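Tablecloth

A tablecloth is a piece of cloth laid over a table, either to protect the table from the meal or to protect the diners from the sight of the table. It is among the oldest household textiles still in daily use, and among the few that people buy in the full knowledge that someone will pour gravy on it. Related items include the runner, which covers only the middle, and the placemat, which covers only the parts most likely to be hit.

Materials

Linen was long the standard for formal use and is still preferred by people who do not iron their own. Cotton is cheaper, washes well and shrinks a little the first time, a fact often discovered on the morning of a large lunch. Polyester resists wrinkles and holds its color. It also resists absorbing anything, so a spilled drink travels to the nearest lap at full strength. Vinyl and coated cloths can be wiped clean and are common in kitchens with children, and in kitchens belonging to adults who have given up pretending.

Patterns

White is traditional at formal tables. Everyday cloths are more often printed or woven, with checks, stripes and grids the usual choices, followed at some distance by fruit. A grid is forgiving of crumbs and unforgiving of everything else. Because its lines run parallel to the edges of the table, or are supposed to, it shows at once whether the cloth has been laid straight. Floral prints give no such information and are for this reason popular with people in a hurry.

Muted grounds such as sage, gray and oatmeal have largely replaced the bright reds and blues of older kitchen cloths. A speckled ground hides small stains better than a plain one. The decorator Macario Magaña, in his household column, called the speckle "a stain the manufacturer has been kind enough to supply in advance."

Sizing and drop

The drop is the length of cloth hanging below the edge of the tabletop. To find the right size, the drop is doubled and added to both the length and the width of the table. An 8-inch drop is common for casual meals. Longer drops look grander and are more easily tucked into a belt by mistake, with results that have kept stage comedy supplied for generations. A cloth that is too small may be turned on the diagonal, in which case the corners of the table show and the host explains that this was the idea.

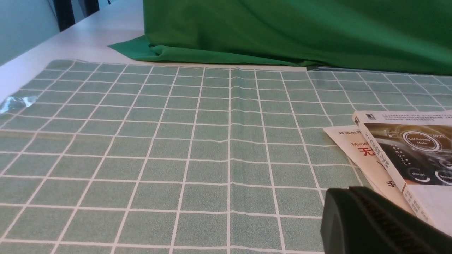
Creases

The fold crease is the chief complaint made against new tablecloths. A cloth is normally folded in half lengthwise before it is folded again for the shelf, so the first crease runs down the middle, where it is most visible and where the salad bowl will not quite hide it. Common remedies are:

Ironing on the wrong side, with the cloth slightly damp.
A short turn in the dryer with a wet towel.
Steaming in place, once the cloth is on the table.
Laying the cloth the night before and hoping.

The last is the most widely practiced. Coated and vinyl cloths should not be ironed at all unless the owner also wants a new iron.

Storage

Rolling a cloth around a cardboard tube prevents creases and requires somewhere to keep a cardboard tube. Hanging over a padded rail works nearly as well. Folding remains the usual method, and manuals advise changing the fold lines from time to time so that the fibers do not wear in one place. There is little evidence that anyone does this.

The Zepeda household guide, in its edition of 41 short chapters, gives 5 of them to table linen and one to fire. Its advice on storage is sound: wash before putting away, even if the cloth looks clean, as sugar and white wine turn yellow in the dark.

Underlays

Beneath the cloth there may be a further layer of felt or padded vinyl, known as a silence cloth. It softens the noise of plates, keeps the top cloth from sliding and gives some protection against heat. Its name promises more than it delivers, at least at family dinners.

See also: Napkin, Oilcloth, Table runner, Trivet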